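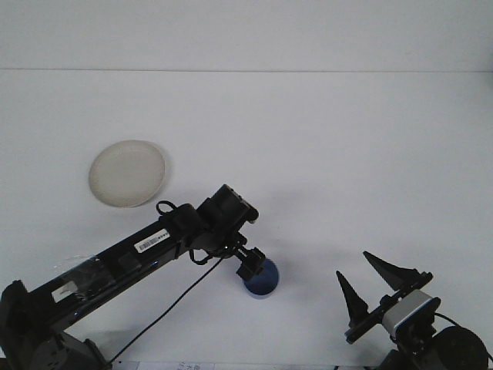 ok so I finally called the water company about the July bill. 402 dollars. for two people and a cat!!

1/ first guy told me it was "probably the garden." sir, I have one tomato plant on a balcony

2/ got transferred, then transferred again, then a very nice lady named Pendo asked me to read her the meter. I go down in my slippers and it says 3743. she goes quiet for a second and says hm, that's not what we have

3/ they'd been billing us off the neighbor's meter. since we moved in!! (sorry to the neighbor, who has a pool and apparently lovely long showers)

4/ refund is supposed to show up by Thursday. will report back. Friederike says frame the letter, I say spend it on tacos

5/ anyway go look at your meter number and check it against the bill, it takes a minute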